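Kitchen Shop Questions, Answered

How do I look after a wooden board with a juice groove?
Wipe it with a soapy cloth, go gently along the groove (crumbs do love it there!) and stand it up to dry. Faint scratches on a board are nothing to fret over, and a little oil usually softens them.

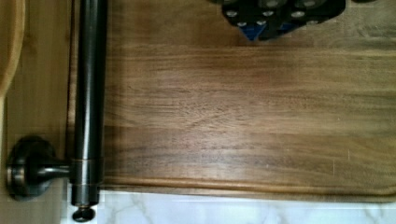

Do you carry bar hardware in dark bronze?
We do, and we're awfully fond of it. Our Marinho bars come with round bases, and you're welcome to order just one to see how the color sits with your own wood.

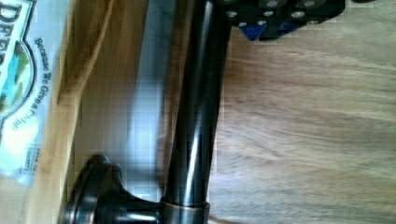 Hedham, 2022-01-21
The Sarnstead store has them too, so do call whichever of us is closer.

Can I keep snacks in a wooden box on the counter?
Of course, as long as the bags stay sealed. Loose cereal is happier in a clear container with a lid.

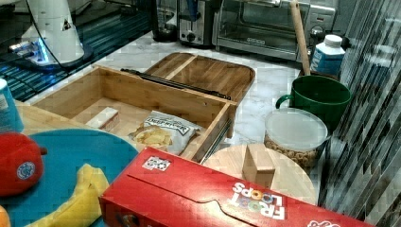

Open wooden box with a bag of chips, and cereal alongside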